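Modcombe shared kitchen FAQ
Updated November. Questions to Fengying Dai, room 202.

Where do clean plates go?
In the rack, on edge, one per slot. Once they're dry they go to the cupboard left of the fridge. Please don't leave them in the rack for days, other people need the slots.

Can I stack plates on the counter?
For a few minutes, sure. Wet ones, no. They stick together and the bottom one stays damp and starts to smell. Colored plates are shared, anyone can use them. Your own stuff goes on your own shelf.
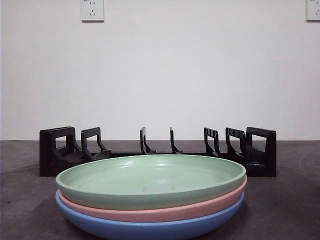 Same goes for bowls. Tip them a little so the water runs off, 20 minutes is usualy enough. Still wet? Use a towel from the drawer.

Can the colored plates go in the microwave?
No. Use the white china ones, bottom shelf. Top rack of the dishwasher is ok if it's on a short cycle.

There are marks on my plate, is it dirty?
Probably knife marks. Run a finger over it. If it feels greasy wash it again.

Rack is full, now what?
Put away whatever is dry, even if it isn't yours. Max 4 mugs on the side towel.

Who cleans the rack?
Whoever is on the rota. Every 2 weeks, hot water and a brush, get into the bottom of the dividers. Vinegar if theres scale.

Something broke?
Wrap it in newspaper, then trash. Tell Fengying so she can add it to the next Stadbridge order.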